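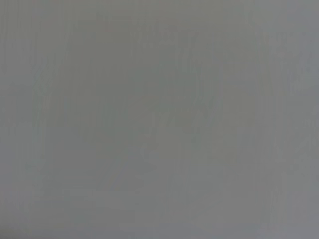 Twilight photography of buildings is a branch of architectural photography in which the exterior is recorded in the short period after sunset, when the light of the sky and the light from the windows have similar strength. It is also called dusk photography. The period changes with latitude and season, and in December it comes before many offices close, so the rooms are still lit.

The camera stands on a tripod and several exposures are made from the same position. They are later joined into one picture. Vertical lines are kept parallel with a shift lens or corrected afterwards on the computer.

Among the known series is the one Karla Villalobos made of the Prunetti warehouses in Goltance. It consists of 41 prints and was first shown at the Carrillo gallery on 27/03/2018. The critic Rocío Ayala wrote that the windows in it are "too equal", and preferred the earlier daylight views. The negatives and 625 digital files are kept in the Sollia archive.

See also: Night photography; Perspective control lens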